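One Piece, No Glue: Folding a Mailer Box from a Flat Blank
Project report, Introduction to Packaging, spring term
Ifigeneia Karagiannis

1. Why boxes

My first proposal was a study of luxury packaging. It was returned with the word "smaller" written on it, so I picked the cheapest box I could find. It is pink. It arrives flat, it needs no glue or tape, and it is supposed to become a mailer in under a minute. The supplier, Bondis, sells it in packs of 60, and I have now met most of a pack personally.

2. The blank

A blank is one sheet, die-cut and creased, with every wall, flap and tab already decided by somebody else. The folder's only job is to agree with it. Mine disagreed fairly often. Cardboard remembers each mistake, and a creased lid keeps a faint line across it and a few shallow dents for good.

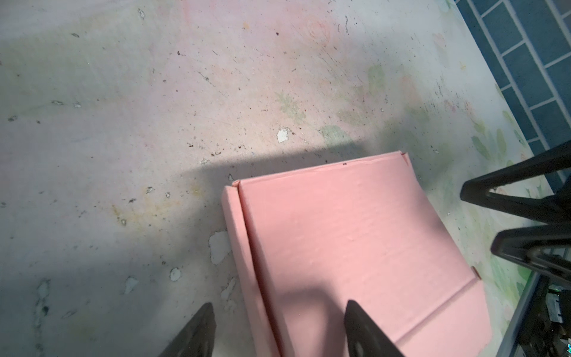
3. Where the folding happened

I worked on a tabletop that has led a full life. The flowers and butterflies on its surface are still there, along with a lot of scuffs and specks. I left the pencil cup and the toothpaste where they were, the toothpaste being my stand-in for a product. A flat blank takes up far more table than the box it turns into, and this cost me more time in April than any of the actual folds. In the end I kept the spare blank to the right and did the folding in whatever space was left.

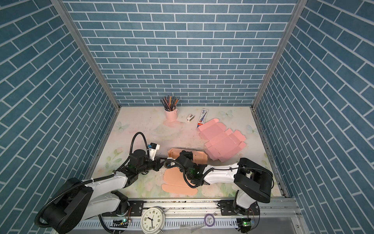 Do you have to crease every line before you start?
Only the long ones. The short tab lines bend on their own once the side walls are up, and creasing them early makes the tabs floppy.

4. Order of folds

The printed sheet from Bondis gives the order as front, back, sides, lid. I tried it 13 times and got a decent box on nine of them. Then I tried raising one side wall first and holding it upright while the flaps came in behind it. This was slower, but the corners came out square and the tabs found their slots without being talked into it. The hard part is the middle, when one panel is standing, the rest want to lie down again, and you would like a third hand.

My best time was 114 seconds – well short of the promised minute, and I was not chatting.
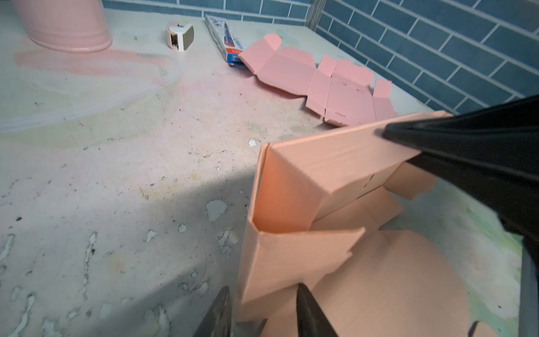

Rimkutė read the draft and thought I was being unfair to the supplier's order, which works perfectly well if you press the corners flat before you touch the lid. I tried it her way afterward. She is right about the corners. I am keeping the paragraph.

5. What I would change

The slots are a hair too tight for the tabs. Widening them would help beginners and annoy no one. I would also print a small arrow on the first wall to lift, and I would start with a clear table.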